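Clunstead House – room walkthrough checklist, upper floor
Month: June
Walked by: Miyuki Honda
Second pair of eyes: Genji Onishi (first half only, had to go meet the plumber)
Copy to: Jarmo Rautiainen, Tomomi Kubo

Marks used: OK / FIX / WATCH / N/A. Comments after the mark. If I left it blank I didn't get to it.

HALLWAY AND STAIRS

Stair treads tight, no loose edges – OK
Handrail, left side – FIX. Wobbles at the second bracket. Screw is in there, wall plug is not doing anything. Longer screw wont help, needs a new plug.
Handrail, right side – OK
Hall light, top – OK
Hall light, bottom – FIX. Flickers. Swapped the bulb, still flickers, so its the fitting. Jarmo please.
Smoke alarm, hall – OK, pressed, loud.
Nothing stored on stairs – FIX. Shoes, two umbrellas, a box from Erkier nobody opened. Moved the box to the office. Shoes are back by now I'm sure.
Fire door closes by itself – WATCH. Closes but doesn't latch unless you let it go from wide open. Same comment as last time.
Exit sign – OK

BATHROOM, SHARED

Non-slip mat – OK
Fan runs – OK, noisy
Hot water at tap – FIX. Way too hot. Genji has the plumber on this, valve needs turning down. Put a card on the mirror till its done.
Grab bar – OK, pulled on it hard
Floor dry around base of toilet – OK
Outlet with reset button – OK, tripped and reset
Cabinet lock – FIX. Key missing. Cleaning spray moved to the top shelf in the linen closet for now, closet is locked.
Window opens – OK

KITCHENETTE

Extinguisher in date, pin in – OK
Extinguisher reachable – FIX. Trash can was parked in front of it. Moved. Please stop putting it there, the tape on the floor is there for a reason.
Kettle cord – OK
Toaster crumb tray – FIX, emptied it myself. Half a bagel's worth in there.
Fridge temp – OK
Fridge contents labeled – FIX. Not one label on the bottom shelf. I threw out anything with fuzz. If you are missing a soup, sorry.
Cupboard doors – OK
Dish towels not hanging over burner – OK, finally

LINEN CLOSET

Shelves steady – OK
Heavy stuff on the bottom – WATCH. Comforters on the bottom good, but the iron is on the top shelf again. Moved down.
Spare blankets bagged – OK
Light – N/A

ROOM 1 (Kinoshita side, street)

Window lock – OK
Window guard – OK
Blind cord tied up high – OK
Space heater – FIX. Too close to the curtain. Rule is 3 feet. Pulled it out, told Oluwatosin, he says it creeps back when people vacuum. Put a strip of tape down.
Extension cord – FIX. One plugged into another one. Took the second one away.
Bed frame bolts – OK
Smoke alarm – OK
Carpet edge at door – WATCH, starting to lift. Needs a metal strip before somebody goes down on it.

ROOM 2 (back, over the yard)

Window lock – OK
Window guard – WATCH, one screw shorter than the others
Blind cord – FIX. Hanging loose. Tied it up, needs the proper cleat.
Dresser fixed to wall – FIX. Not fixed. Strap is in the top drawer still in the bag. 15 minute job, Jarmo. Please before the next family comes in.
Judo mats leaned behind door – FIX. They slide. If you open the door fast they come down on you, I know because. Lay them flat or take them to the hall closet.
Smoke alarm – FIX. Chirping. New battery in, stopped.
Bed frame bolts – OK
Bedding – see below

BEDDING AND FOOD IN ROOMS

Putting these together because thats where most of the comments come from.

Bedspread not touching heater or lamp – OK all rooms
Mattress label present – OK
Mattress cover zipped – FIX Room 2, zipper stuck, used a pencil on it, half works
Bedspread clean – WATCH. The brown monkey one has snacks and a tray laid out on it. No stain that I could find but on that print you'd be hard pressed to find one. White PF letters, stripes, the lot. I'd send it to wash with the next load just because.
Open food in rooms – OK on what I saw. The puffed grain block is sealed in its plastic, leave it that way until its on a plate, that stuff goes everywhere and we had ants last summer.
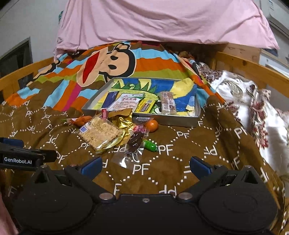
Food kept in lidded bin – FIX. We talked about this in spring. A tray is fine for carrying, for overnight it goes in a bin with a lid. Tomomi is ordering bins.
Labels readable for allergy sheet – FIX. Some of the snack packs have Chinese labels and I can't read them, so I can't tick nuts, sesame or milk either way. Tomomi says she can get somebody to go through them. Until then nothing unlabeled in English goes out on the shared table if the little ones are around.
Small hard candy out of reach of under-3s – WATCH, ask each family
Wrappers in trash, not under pillow – OK (Room 1), didn't lift pillows in Room 2
Crumbs on floor – FIX Room 2, by the window. Swept.

OFFICE

First aid kit complete – FIX. No large bandages, no tweezers. Everything else there.
Visitor book filled in – OK
Key board – FIX. See cabinet key above. Also the attic key is on the wrong hook.
Emergency numbers by phone – OK, printed big

TO DO, WHO

Jarmo: handrail plug, bottom hall light, dresser strap, carpet strip, cleat
Genji: hot water valve
Tomomi: bins, labels, first aid refill
Oluwatosin: heater tape, mats, iron stays DOWN
Me: wash bedspread, find cabinet key

Quote for the fire door closer came in at $385 fitted. I say do it, it's been on this list since before I started. Need a yes from Jarmo.

Allow 20 minutes for the recheck, only the FIX lines. Attic not done this time, ladder was out on loan.

M.H.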